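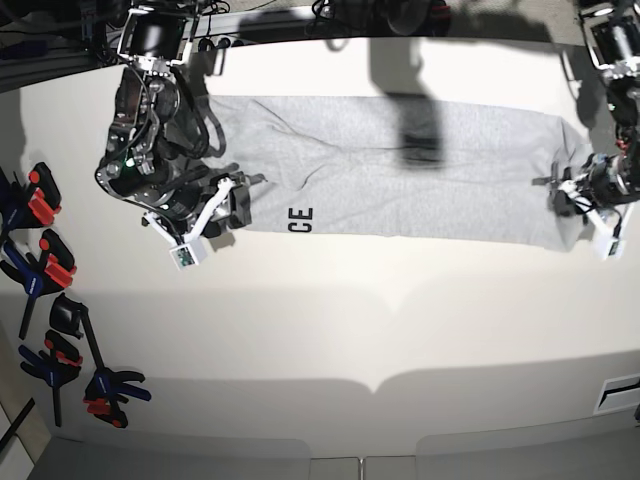 *Page last changed: Monday, September 15, 2025*

# Cropper garment records

Cropper is a set of written records for second-hand clothing laid out on a table before folding. It holds one record per garment. A record gives the garment type, fabric, colour, any printing, the state of the edges and creases, and the fold used afterwards. The records were made at the Hellstead sorting room and are kept by Zonside.

The set is meant for people who write folding guides, plan shelf space or compare how different fabrics keep a fold. It does not hold prices, sizes in use by any shop, or details of donors.

## Contents

| File | What it holds |
|---|---|
| `garments.csv` | One row per garment |
| `prints.csv` | One row per piece of lettering or printed design |
| `folds.csv` | Fold type, number of passes, finished shape |
| `withdrawn.csv` | Garments taken out after checking, with reason code |
| `terms.txt` | Words allowed in each column |
| `CHANGES.txt` | Corrections, newest first |

The four CSV files share the column `garment_id`. All files are plain UTF-8 with Unix line endings. Commas inside a field are quoted. An empty field means "not recorded"; the word `none` means the thing was looked for and was absent. Please keep the two apart when filtering.

## Size

690 garments were entered. 681 remain in `garments.csv`; the rest are in `withdrawn.csv`. Identifiers of withdrawn garments are not used again, so the sequence has gaps.

## Garment columns

`garment_id`
: Short code, letters and digits. Carries no meaning.

`type`
: One of 6 values: `trousers`, `long_sleeve_top`, `short_sleeve_top`, `skirt`, `other`, `unresolved`.

`fabric`
: `knit`, `woven`, `mixed` or empty. Fibre content is not recorded, as many labels were cut out.

`colour`
: Main colour in everyday words. Heather fabrics are written with the prefix `heather_`, for example `heather_grey`. A pale heather is still `heather_grey`; lightness goes in `shade`.

`shade`
: `light`, `mid` or `dark`.

`surface`
: `smooth`, `slight_wrinkle`, `heavy_wrinkle`. Judged on the upper face only, with the garment laid out.

`edge`
: `straight`, `creased`, `rolled`. Where more than one applies, the worse one is given, in the order listed.

`held`
: `free`, `one_end`, `both_ends`. Whether the garment was gripped when the record was written. See "Tension" below.

`notes`
: Free text. Not checked for spelling.

## Type and the `unresolved` value

A leg and a long sleeve look much alike once the garment has been drawn out into a long rectangle. The light grey knit piece at the top of this page is a case of it: it could be a pair of sweatpants or a long sleeve, and the visible part does not settle the matter. Such records are entered as `unresolved` and stay so unless the waistband, neckline or a label is seen at the same sitting. Do not merge them with `other`, which is used for known garments that fit no listed type (scarves, aprons, dressing gowns).

Earlier copies of the set used `trousers` for every long narrow piece. These were reread in January and changed where the type could not be supported. Anyone still using a copy from before then should replace it.

## Printing and lettering

Lettering is entered exactly as it reads on the visible cloth. It is never completed by guesswork. If only part of a word is on show, only that part is entered, and `complete` is set to `no` or `unknown`.

The grey garment has the bold black capitals "CE" near its lower left edge, reading vertically along the fabric. In `prints.csv` form this is:

```
text,case,colour,weight,direction,complete
CE,upper,black,bold,along_length,unknown
```

`direction` is taken relative to the cloth, with `along_length` for text running with the long side and `across` for text running over it. It says nothing about which way up the garment is worn. Logos without letters have an empty `text` field and a short description in `notes`.

## Tension

Knits change shape when pulled. A garment gripped at both ends and held taut looks longer and narrower than the same garment left alone, and small wrinkles flatten out. For that reason:

- no lengths or widths are given for records marked `both_ends`;
- `surface` is still filled in, but should not be compared with `free` records;
- `edge` is filled in as seen, including creases that may come from the pull itself.

Woven garments are affected less. The same rule is applied to them to keep the column simple.

## Folds

`folds.csv` uses 4 fold types.

| Value | Method |
|---|---|
| `half_length` | Ends brought together, long sides aligned |
| `half_width` | Long sides brought together |
| `thirds` | One end over, other end on top |
| `roll` | Rolled from one end, no fixed crease |

A garment folded more than once has one row for each pass, with `pass` giving the order. The usual treatment for a long knit piece is `half_width` followed by `thirds`. Lettering is turned outwards where the fold allows it, and `print_outside` records whether it ended up that way.

The finished shape is entered as `flat`, `leaning` or `opened`. It is judged once, straight after the last pass. Nothing in the set says how a fold held up on the shelf.

## Table and light

Records are written with the garment on a white tabletop. Spring and bar clamps are kept along the left edge and are not part of any garment record, even where their colours sit close to the cloth.

Shadows can darken a pale fabric enough to move it from `light` to `mid`. Readers were told to judge shade from the part outside the shadow. If all of the upper face was in shadow, `shade` is left empty.

## Checking

Each record was read a second time by someone who had not written it. Disagreements over `type` went to `unresolved`. Disagreements over `surface` were settled in favour of the more wrinkled value. Colour was the least steady column, with blue-greys and green-greys often swapped; treat both with care.

Reasons for withdrawal are coded as follows:

- `D`: duplicate of another record
- `M`: more than one garment entered together
- `X`: record cannot be matched to a garment

## Reading the files

Any spreadsheet program will open them. Import `garment_id` as text, as some codes look like numbers and will lose their leading zeros. Druto users can load the folder directly; set the key column to `garment_id` and turn off automatic type detection.

## Known faults

- `skirt` has few records and is mostly woven.
- Buttons and zips have no column. Some are mentioned in `notes`, many are not.
- `heather_grey` and plain `grey` were not kept apart in the earliest rows.
- Inside-out garments are not flagged.

## Corrections

Send the `garment_id`, the column, the present value and the proposed value to the Zonside records desk. One correction per line. Changes to `terms.txt` are handled separately and need a short reason.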